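About Ekanayake Memorial Notices

Ekanayake prepares obituaries, death notices and orders of service for families and funeral directors. We write from information supplied by the next of kin, check it against the documents available, and deliver the text in the form each newspaper or website requires.

The firm was set up by Nusrat Abeysekara, a former newspaper sub-editor, and works from two rooms on the upper floor of the Festgate building. Vasanthi Sivakumar joined as records editor and is responsible for dates, spellings and family relationships. Each notice is read by two people before it is sent out.

How a notice is prepared

The family or the funeral director completes an intake form. It asks for the full name of the deceased, including any former surname, the dates and places of birth and death, the names of surviving relatives in the order they should appear, and the service details. Schooling, employment, military service and memberships are optional. A draft is normally returned within one working day.

Where two relatives give different dates, we ask for a certificate or leave the date out. Names of children under 16 are printed only with the written consent of a parent. Cause of death is included at the request of the next of kin and in the words they choose.

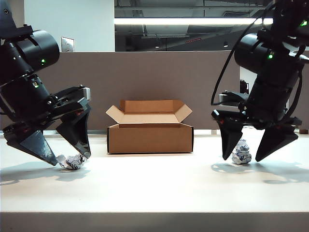
The standard notice runs to four short paragraphs: the announcement of the death, the life, the family, and the arrangements. Longer obituaries follow the same order. Newspapers that charge by the line are sent a shorter version, which the family approves separately — the full text can still be placed online or printed in the order of service.

Records and corrections

Approved texts are held in Duleck, our notice register, under the surname and year of death. Supporting documents are returned or destroyed after three months, according to the instruction on the intake form. Photographs are returned with the printed proofs.

Corrections to online notices are made on the day they are reported. For printed notices we contact the publisher and ask for an amended entry in the next available edition. Errors made by us are corrected without charge.

Languages

Notices are written in English, Sinhala and Tamil. Translated versions are set side by side using the Ivo page layout, with personal names spelt as the family spells them in each language.

Page last revised Jan 4, 2024. The scale of charges is reviewed each November.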